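Flutadside Shared Workshop
Building a Two-Arm Sorting Table: Notes for Session 2
Kevser Erdem

Read these before you come in. If you read them afterward, at least read the part on clamps.

Where we left off

Last session we bolted the extrusion together and found out whose tape measure was wrong. The top is now on and the frame sits square, or as square as it is going to sit. Leave the corner diagonals alone. They look like decoration and people keep wanting to remove them to make room for their knees. Without them the whole table sways every time an arm stops short, and the second arm then reaches for a place where the marker used to be.

Mounting the arms

One arm goes on each side, facing the other. Fix the base to the frame, never to the wood. Wood gives a little, and a little at the base is a lot at the fingertips. Tighten, push the base with the heel of your hand, tighten again.

Route the cables with the arm stretched out as far as it will go. Everybody routes them with the arm folded, because it looks so tidy, and then the first long reach pulls a plug. Leave slack at each joint and send the bundle off the side, away from the work area.

Zero positions

Run the Celitix setup script once per arm. It asks you to hold the arm at its zero pose and press a key, which takes three hands. Find a partner.

The script stores each joint as a count. If a joint reads more than 43 counts off zero when you put it back by hand, do that joint over. Do not average two bad readings. I have seen the result and it waved.

Speed limits

Speed is set in the Cantero file, on a scale that goes up to 2,000. We use 1,000 for the whole session. You will be tempted. The arms are perfectly able to throw a marker across the shop, and catching one is not part of the course.

The sorting task

Markers make a good first job: they are cheap, they roll, and the caps come in colors even a bad camera can tell apart. Start with one color and one container. Yellow is easiest under our lights. Light green is where the arguments begin, so save it until yellow works.

Keep the two arms out of the middle at the same time. The Zerner planner will let one wait for the other if you define a shared zone, and it will let them shake hands at speed if you don't.

Before you power on

Check both bases for play.
Move each arm through its reach by hand.
Look under the table for feet, including your own.
Know where the power switch is - know it without looking.

For next time, bring your joint readings on paper and a pack of markers you don't expect to take home.

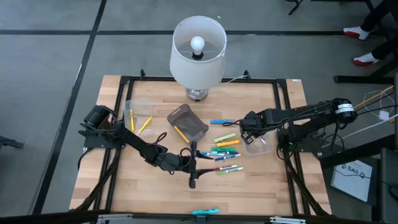 Grippers come after that. We will set the closing force, which starts low and goes up in small steps until a marker stays put when you tug it. Anyone who starts high and works down will be buying the next pack.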